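Enon Home Support Service
Clothing and Bedroom Order Strand: progress report to the Trallero Fund
Prepared by Marites Magbanua, Service Manager
Date of report: 10/10/2019

1. Purpose of the report

This report sets out progress on the clothing and bedroom order strand of the Enon service, which the Fund supports through its household grants. It covers work in the Arango and Hitow areas and should be read with the financial statement sent separately.

2. Work carried out

The strand helps people who have difficulty keeping up with clothing and bedding, whether through illness, a recent move or a change in the household. Each household is offered 4 visits. The first is given over to sorting, the second and third to folding, mending and storage, and the last to a review of what has been kept up.

In the period under report, 1,698 garments were sorted. Of these, 900 were returned to wardrobes or drawers and 600 were passed on with the agreement of the household. The remainder are awaiting repair or a decision.

3. Method

Sorting is done on the bed wherever possible. It gives a clear surface at a sensible height, and the householder can sit alongside and take part. Small items are dealt with first. Heavy outdoor clothing is left until there is space to lay it out, check the seams and lining, and fold it properly. 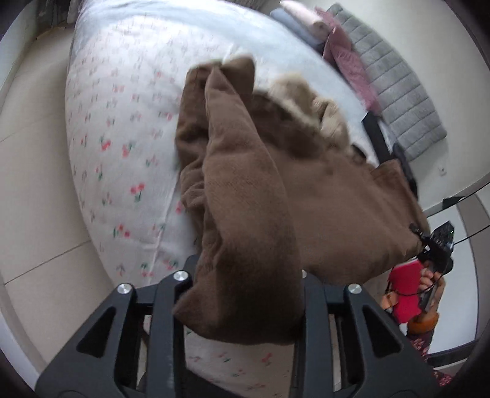 Brown garment with fluffy beige trim, laid on a cherry-print sheet.

Thick garments have taken more time than we allowed for in the original plan. A soft, heavy fabric does not hold a fold easily, and the sleeves need to be brought in before the body is turned over. Cherry Mae Quiambao, who leads the visits in Hitow, has revised the guidance sheet to cover this. The new version asks staff to empty pockets, fasten any straps or buckles and smooth the lining before the first fold is made.

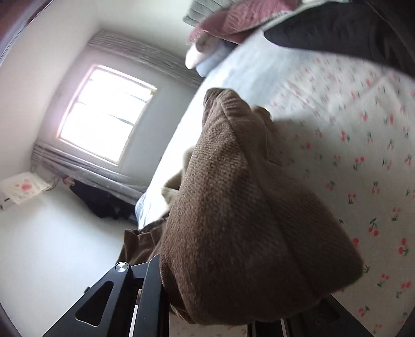 The revised sheet also deals with storage. Bulky items are to be folded once lengthways and once across, and placed at the bottom of a drawer or on the highest shelf the householder can reach safely. Hanging is preferred where the wardrobe rail is sound. Several rails in the Arango area were not, and we have asked the landlord for repairs – a reply is still outstanding.

4. Bedding

Bedding was a minor part of the original proposal but has grown in importance. Many households asked for help with changing sheets and duvet covers during the same visit. We have agreed to this where time allows, on the understanding that clothing is cleared from the bed first.
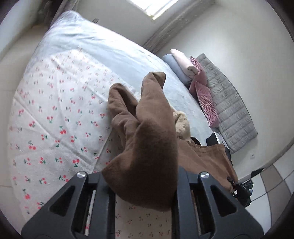
Staff now begin by drawing back the curtains and airing the room, and sheets are straightened before any sorting starts. A second set of bed linen is recommended to each household, though we hold no budget to supply it.

5. Matters for the Fund's attention

The time set aside for the second visit is too short where there is a quantity of winter clothing. We request permission to move hours from the review visit to the second visit, within the existing grant. No additional money is sought.

Mending remains slow. Zips and torn linings are sent out, and items have been returned later than promised. We are looking for a second repairer within reach of Hitow.

6. Next steps

Visits will continue in both areas until December. The revised guidance sheet will be issued to all staff after a final check by Ms Quiambao, and a copy will be forwarded to the Fund with the next financial statement.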